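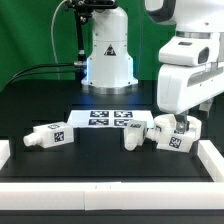

Tineke De Haan told the tribunal that the 393 pages withheld by the Ultlow regional authority should be released before her appeal is heard, and that a closed hearing would leave her unable to answer the case against her.

By Court staff
April, 4.20 pm

The tribunal reserved its decision on the point. It will first rule on whether the authority may rely on a confidentiality certificate covering its contract with Fultia, a supplier of records software.

De Haan, a former contracts officer, was dismissed after passing 20 documents to an auditor. The authority has disclosed 1,580 pages, 581 of them with redactions. Its counsel argued that the rest contain commercial terms protected under the contract.

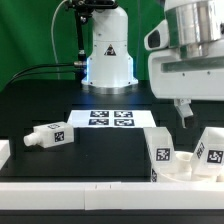 The white column stands on a round metal base plate.

The Rønning ruling, cited by both sides, allows closed evidence only where a summary is given to the other party. No summary has been served.

Related
Birnard inquiry: witness list to stay sealed
Ultlow authority amends disclosure policy

Contact the newsdesk | Copyright | Back to top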